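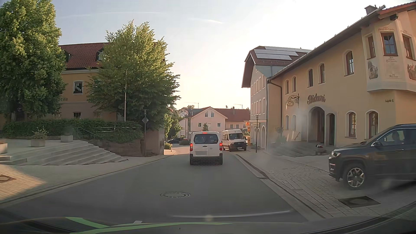
4.2 Kerbside stopping outside village shops

Figure 3. The approach to the junction at the bakery, one of the 14 village frontages in the sample. A white van has its brake lights lit in the carriageway; a second, high-roof van stands near the right kerb, and a dark SUV stands across the paved area in front of the building.

It is often claimed that a shop on a through road slows the traffic simply by being there. Vachon and Henriques make this case strongly in their Grallell study, and the idea has since found its way into a good deal of local planning advice. We are less sure. Most of the evidence comes from short visits in fine weather, and much of it rests on stills like Figure 3, which can be read in more than one way.

Take the brake lights. A reader who already believes in the calming effect will say that the driver is slowing for the bakery. The road also dips towards a junction at this point, and there is a van close to the kerb ahead. Any of these would be enough to make a careful driver touch the pedal. In our coding we therefore marked the cause of braking as "unknown" unless the vehicle then turned in or pulled up at the shop. Of the 117 braking events logged at the bakery during May, we could tie only 38 to the shop with any confidence. Tkachenko, coding the same events separately, put the number lower still.

The paved area raises a different doubt. Earlier work treats the space in front of a shop as belonging to people on foot, and counts its full width when scoring how pleasant a street is to walk along. On paper the bakery does well: a paved sidewalk on one side of the road, cobbles on the other, stone steps up to an arched entrance, and a handrail beside them. Yet a car standing across the paving, as in Figure 3, changes what a person with a pushchair has to do, and the scoring sheet has no box for it. We would not rest a general claim on one still. We do think that a score which comes out the same with and without the car is measuring the wrong thing.

There is also the matter of looks. Holovko argues that old fronts, painted walls and hanging signs draw the eye and so bring speeds down. The bakery has all of these, with lettering over the entrance, a wrought-iron sign and murals under the bay window. It did not record lower speeds than the plain frontage at Stetsiuk, which has a flat wall and a shutter. One pair of sites proves very little, but if the effect were as large as has been suggested we should have expected at least a hint of it.

Two limits should be kept in mind. The counts cover the 600 metres up to each junction, and drivers may well have made up their minds before that. We also did not ask anyone why they stopped. Marchetti's interviews at Wullard suggest that drivers give tidy reasons afterwards - bread, a parcel, a quick word with someone - and we doubt that such answers would have settled the question. The figures for the remaining frontages are given in Table 5.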